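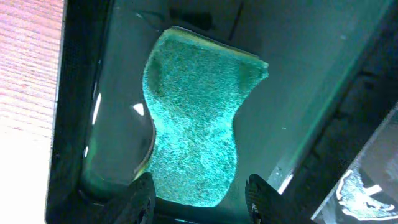
Sponges and trays, bench 3 — 2/15/18

Started on the sponge question properly. Been putting it off since August when the last box went mouldy under the sink and we binned the lot. New ones are the green waisted sort, narrow in the middle. One per dark tray, no more, otherwise they get piled up and the bottom one never dries.

Supplier is Pevico again. Videtti do a plain block for less but it's thicker and won't go in the corners of the glass troughs. Tried one from the old stock, no good, left a line of residue all along the bottom edge. The waist on these is easier to hold with gloves on. Wide end for flat surfaces, rounded end for the insides of things.

Soak test
Weighed one dry, then soaked in tap water, squeezed by hand, weighed again. Squeeze is the weak point, my squeeze is not your squeeze. Did it against the side of the sink the second time and got closer numbers. Will do the next lot under the flat weight from the Pastdale kit if I can find it.

Left one in a tray to dry with the window shut. Still damp underneath after nearly 40 hours, top felt fine. So feeling the top tells you nothing. Turn them over at the end of the day please. The shiny trays hold a film of water under the sponge and it has nowhere to go. Could try a rack, or a bit of mesh cut to size — there is an offcut behind the Simanjuntak boxes, don't use the good roll.

Washing up liquid: too much at the moment. A small squirt in the sponge, not in the tray. If it's in the tray it just sits there and the next person gets foam evrywhere.

Rinsing
Rinse till the water runs clear, then once more. Squeeze, don't wring. Wringing tears them at the waist, have lost 2 that way already, both split on the same side. Might be how they're cut.

Order book says 1,636 for the sponge line, which can't be right, think thats the catalogue number put in the wrong column. Check before anyone signs for a pallet of them.

To do
Mesh for the trays
Find flat weight
Repeat soak test, same person squeezing each time
Wipe trays dry before the sponges go back in
Label on the tray, not on the sponge (ink came off on everything last time)
Ask Pevico if they do teh same shape in a coarser grade, for the troughs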